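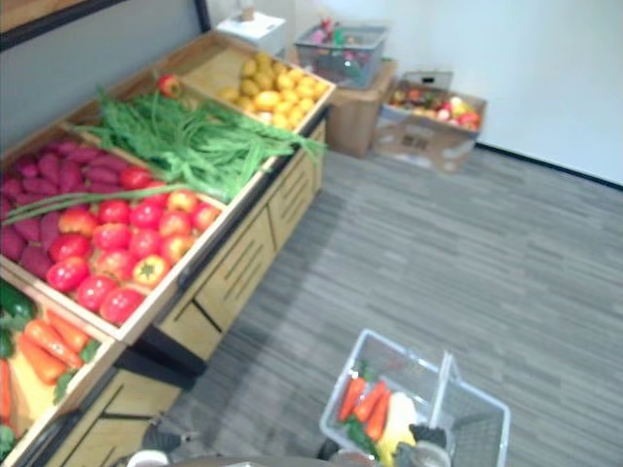
# The pretend greengrocer's

We've wanted a proper play shop at Plisari for ages, and now there's one standing on the stripy carpet! The produce came from Fletent in March, 340 pieces in all, and unpacking it was the best afternoon we've had in a long while (everyone wanted to be the one to open the carrots).

**The rack.** Pale wood with dark edging, and shelves that tilt towards you like the ones in a real shop. It takes up a good stretch of the room and I'd happily give it more.

**Tomatoes.** My favourites, no contest. They go from deep red to a cheerful orangey red, they're lovely and shiny, and some have little green stems. One has got itself up by the onions, away from the rest.

**Sweet potatoes.** Such a good purple! They stack beautifully and look wonderful next to all that red.

**Spring onions.** A great big bundle with long green leaves that go absolutely everywhere, over the divider and across the neighbours. I love how untidy they are.

**Carrots.** Orange, with their leafy tops still on, down at the near end where small shopkeepers can reach them.

**The little yellow ones.** Right at the far end, in a heap. We sell them as lemons, 5 to a bag.

Next on the list are paper bags, a set of scales and some price tickets. Ideas for the shop's name are very welcome, so do leave yours on the sheet by the door.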